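Subject: Re: [crime-readers] Skatano novels – which edition, and where to start?

> Hello all. I picked up the fourth Skatano book at a library
> sale and liked it enough to want the rest. Two questions.
> Is it worth going back to the first one, or does it spoil
> things to have read them out of order? And I see there are
> two English editions, Bekska and Gwynne, with different
> chapter numbers. Are they the same translation? The Gwynne
> ones are a good deal cheaper second-hand.
>
> I don't mind a slow book but I don't want to read the
> same 400 pages twice under different titles, as I once did
> with another series.

They aren't the same translation. The Bekska edition came first and has the whole text. Gwynne bought the rights later and had the first four books done again by someone else, with cuts. The cuts are mostly in the harbour office chapters, where the inspector goes through the shipping ledgers. Some people won't miss them. I would, as two of the solutions depend on a date in a ledger, and in the Gwynne version the inspector seems to pull the answer out of the air.

The different chapter numbers come from this. In the second book Gwynne ran several short chapters together, so chapter 17 in Bekska is the middle of chapter 12 in Gwynne. If you follow the old discussion threads in the archive, check which edition the poster was using before you look anything up. Most of us had Bekska then and didn't say so.

On the titles, you are right to be careful. The third book is The Salt Warehouse in Bekska and A Death at Skatano in Gwynne. It is one book. The Gwynne jacket calls it "a new Skatano mystery", and I know of two people on this list who bought it on the strength of that.

As for the order, I would go back to the first. You already know who is still alive at the end of the fourth, but the murders themselves are separate and hardly get mentioned again. What does carry over is the business with the inspector's sister and the boarding house, and that reads better from the beginning. The first book is stiff for 20 pages or so while the author gets the town set up. It improves once the ferry is stuck on the wrong side.

The fifth and sixth only exist in Bekska. Gwynne dropped the series after the fourth. The fifth is the best of them, in my opinion – a locked room that is fair to the reader, and a very good long chapter in which nothing is said out loud. The sixth is thin and I think it was finished in a hurry. Read it from a library if you can.

Prices: the Bekska paperbacks go for more than they should because people buy them as a set. Single volumes with a cracked spine are much cheaper and read just as well. Avoid copies described as "Dana binding". That was a book club issue on poor paper, and the glue gives way in the middle of the book. Mine is now in three parts with a rubber band round it.

I have a spare Bekska of the first one which you are welcome to for the postage. Reply off list if you want it. There is pencil in the margins up to the inquest, none of it mine, and it doesn't give away the ending.

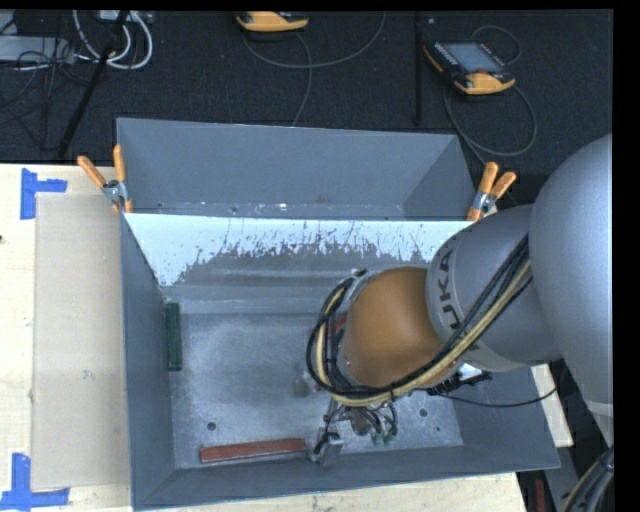 One more thing on telling the editions apart, as sellers often list them wrongly. Ask for the colour of the spine. Gwynne used dark green for all four. Bekska spines are grey at the top and bottom with an orange band between, so the same pair of colours as the KUKA arm, silver-grey with the orange wrist, and you can tell one from across a shop. The lettering on a Bekska runs sideways up the spine too, like the name on the arm. The Dana binding is plain brown with no publisher on the spine at all. If the seller can't say what colour it is, ask for the last page number of the first book: 312 is Bekska, 268 is Gwynne.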